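Dralstead Clothes Exchange
Progress report to the Weerasinghe Fund
8 March 2005

Dear Vibeke,

Sorry this is a bit longer than the last one. You asked for "a page or so" and I did try, but quite a lot has happened since November and I get carried away once I start on zips, as you know.

The short version is that we're open, we're stocked, and the mending and folding side (the part your grant pays for) is running more or less the way I said it would in the application. We've had 600 garments come in over the period and 400 go back out to families. The gap is mostly off-season stuff, shorts and sundresses and so on, which is boxed up in the back room at Ludholm and will come out when the weather does. A smaller pile is waiting on repairs, and that's the pile I want to tell you about.

Zips first, then. I had no idea when we started how many perfectly good tops and jackets get given away over a zip. The fabric's fine, the cuffs are fine, and then the slider has come off one side, or it'll go up but the teeth open again behind it. We had 70 in that state over the winter. I've been learning as I go and I'm pretty quick with them now, even if I do say so! Mostly it's a matter of laying the thing out properly before touching the zip at all. If the front is rucked up underneath you end up pulling against the cloth and making a bigger mess than you began with. Get the tape lying straight, hold the bottom end still, then work the slider. I've got a little card with that written on it taped up over the kettle. The plastic ones, with the chunky teeth, are the friendliest. The fine metal ones on jeans I still pass along to Heledd.

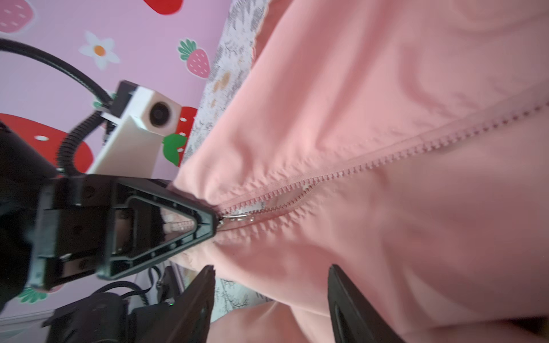 Replacement sliders come from Claro, in mixed bags, and they've been good about swapping sizes when I order wrong, which I did twice. It came in well under what I'd put down for haberdashery, so there's money left in that line. I'd like to move it over to coat hangers and a second steamer if you're happy with that. Could you let me know one way or the other before I order? The steamer we've got is fine for shirts but it gives up halfway through anything fleecy, and then you're standing there waiting for it to fill its lungs again.

Now, the strawberry corner. You'll remember the budget had a line called "dedicated folding and checking space", which sounded very grand, and I think you pictured a long white table. I went a different way. It's a small space with walls on three sides done in pink with strawberries and daisies, and a pale mat on the bottom with ferns and roses all over it. It cost less than the table would have, and it's so much nicer to look at on a grey morning! The idea is that one garment goes in at a time. It gets spread out, checked over, done up and folded, and it comes out ready for the shelf. Before that we were folding on the same counter where people drop off bags, and things got mixed up constantly. I once folded my own cardigan and put it out on the rack for ages 10 to 12.

The pattern on the mat has split opinion, I'll admit. I love it. It's busy, though, and a loose thread or a stray bit of fluff can sit among all those little stems and you'd never spot it. There are some faint smudges on it already too, mostly near the roses, and I've been at them with a damp cloth without much luck. I'm not asking for a new one. I only mention it so you don't get a surprise when you visit.
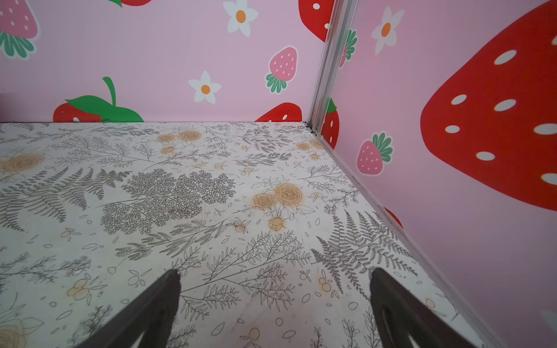
Heledd would like it on record that she asked for plain. She says pale things vanish on a pale background, that she has twice gone hunting for a cream sock in plain sight, and that if there's ever money for a second mat it should be navy blue with nothing on it whatsoever. She also says the strawberries can stay.

So that's been minuted. I think she has a point about the socks and I've pencilled a plain mat into next year's wish list, at the bottom, below the steamer.

On to folding. We tried three ways of folding hooded tops over the winter and had a proper argument about it. The shop way, with the hood tucked down behind, looks lovely on the shelf but it falls apart the minute someone lifts it to check the size. Rolling keeps its shape, but then you can't see the front, and people do want to see the front. What we've settled on is to zip it up most of the way, turn it face down, sleeves straight across the back, hood folded down over the sleeves, then bottom up to meet the hood and turn the whole thing over. It makes a squarish parcel and the hood keeps the sleeves from escaping. Soft thick fabric is the hard part, as it springs back up on you and the side seams wander off on a diagonal if you don't smooth from the middle outwards. I've done the pink ones so many times I could do them in my sleep. (Why is it always pink? We must be the pink hoodie capital of the region. I've nothing against it, but if you know anyone with a cupboard full of green ones, send them our way.)

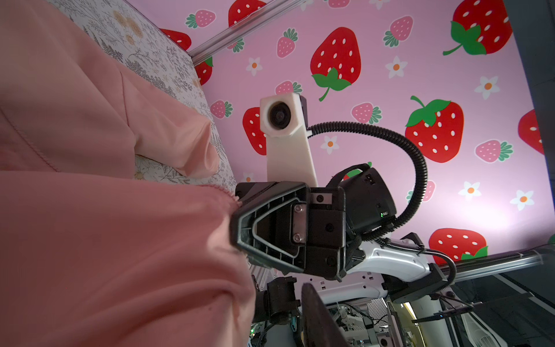
Sizes have been the other headache. Labels get cut out or washed blank, and guessing doesn't work, I've proved that to everyone's satisfaction. We now measure across the chest with the zip done up and from the shoulder to the hem, and go by a chart on the wall. It adds a minute or two per piece. I'd worried it would slow us down too much, but we get far fewer things brought back, so I'm counting it as a win. Anything we can't place at all goes in a tub marked "try me on", and the kids go straight for it.

You asked specifically about families. We had 70 households through the door in the reporting period (same figure as the zips, pure coincidence, I did go back and check the tally sheet). That's a bit lower than the target in the application. The icy stretch after the new year hurt us, and the bus that stops outside Ludholm was rerouted for a while. Numbers have picked up since, and I expect to be where I said I'd be by the next report. What I hear most from parents is that the clothes feel like shop clothes, by which I think they mean clean, zipped and folded. One mum held up a jacket and ran the zip up and down a few times before she'd believe it.

Things that haven't gone well: the evening opening. I promised one and we ran it for a few weeks and hardly anyone came, so I've stopped it for now and would like to try again once it's light later. The shelving also arrived a bracket short and has a lean on it. I've been told it's safe. It's loaded with baby vests and nothing heavier until the part turns up.

Plans for the next stretch are to clear the rest of the repair pile, get the summer boxes up from the back, and hold a mending morning where people can bring their own zips in and have a go themselves. Heledd is keen to run it, and I'd be making the tea and handing out sliders. I've also promised to write the folding method out properly with drawings, as my instructions over the counter apparently involve a lot of "and then you sort of do this".

The receipts are in the envelope, clipped in order, with the Claro ones on top.
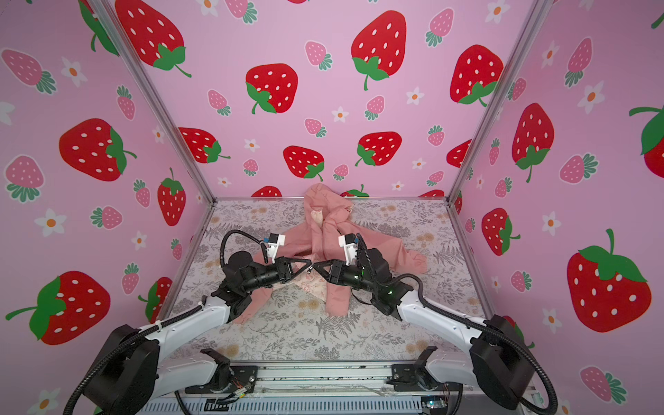 The strawberry corner at Ludholm, with a pink garment, apparently a hooded jacket, on the mat.

Come and see us when you can. Mornings are best, and there's usually cake.

Warmly, and thank you again to everyone at the Fund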